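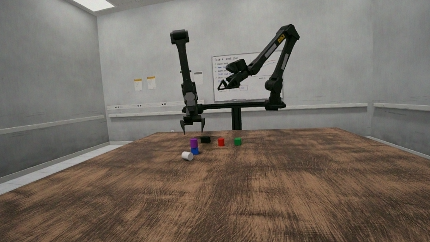 Fig. 1. Tabletop in perspective: narrow far side, edges spreading towards the viewer.

Drawing for Beginners, Week 4: Tables, floors and getting things to lie flat

Angus Sutcliffe, Skadbridge evening classes

Right, a few of you missed last week because of the trains, so I'm starting with a quick recap and then we'll get on to tables. If you were there, skip down to "The tabletop problem".

Recap: the eye line

Your eye line (the books call it the horizon, same thing) is the height of your own eyes. Sit down and it drops, stand up and it rises. Flat things below it show you their tops, and flat things above it show you their undersides. That's why you can see the seat of a chair when you're standing over it and the bottom of a shelf when it's over your head.

Draw the eye line first, even if it falls off the top of your paper. If it does, tape on another sheet. I know that looks daft, but I still do it at home and there's a strip of masking tape on my kitchen wall that has been there since December.

The tabletop problem

Almost everyone's first table looks as if the cups are about to slide off it. I marked a pile of the homework sketches on Sunday and I'd say this was the commonest trouble by a long way. You know a table is a rectangle, so your hand draws something very like a rectangle, and up it tips.

Look at the two side edges in Fig. 1. On a real table they'd run side by side and never meet, but on the page they lean in towards each other as they go away from us. Lay a ruler along each one and carry the line on upwards in pencil. Where the two lines cross is your vanishing point. If you're square on to the table, the near and far edges stay level and you only need the one point.

How deep should the top be? This depends on how high your eyes are above it. Low eyes give you a thin sliver, high eyes give you a big deep shape. Measure it with your pencil at arm's length: compare the depth you see with the width of the far edge, and don't trust what you think you know. I've been doing this for years and my guesses are still too deep every time.

Wood grain

Please leave the grain until last! It's lovely to draw and it will swallow your whole evening. When you do get to it, remember that it lies on the same flat surface as everything else, so it has to squash up as it goes back. A dark round patch near you becomes a thin flat oval further away. Marks that run across the table stay level and get closer together. If you draw the far grain as big as the near grain, the table tips up again and you're back where you started.

A soft pencil on its side does the dark patches nicely. The Nireo 4B in the class box is good for this, the Justano ones are a bit scratchy but fine for the thin lines.

Things standing on the table

Cups, tins and jars all have round tops and round bottoms, and these turn into ovals (ellipses). Two things to watch:

The bottom oval is always a little fatter than the top one when both are below your eye line. You're looking down on it more steeply.

The ends of an oval are rounded, never pointed. If yours looks like a rugby ball, go round it again with a loose wrist, four or five times, and pick the best line out afterwards.

Where an object meets the table, put in a small dark accent. One short stroke will do. It does more to make the thing sit down than any amount of shading up the sides.

In class this week

Ten minutes: three quick tables, sitting, standing and perched on a stool. No rubbing out.

Half an hour: one table with two or three objects, eye line marked in.

Last bit: swap with your neighbour and find their vanishing point with a ruler. Be kind.

Homework

Draw your own kitchen table from the place where you normally sit. Leave the clutter on it. Then draw it again from the doorway and bring both.

If you want more reading, Whitcombe library has a good fat book on perspective, shelf number 752, with plenty of worked drawings. The middle chapters are heavy going and I'd leave them for now.

Next week is boxes and corners. Bring a ruler and a cardboard box, any size you can manage on the bus.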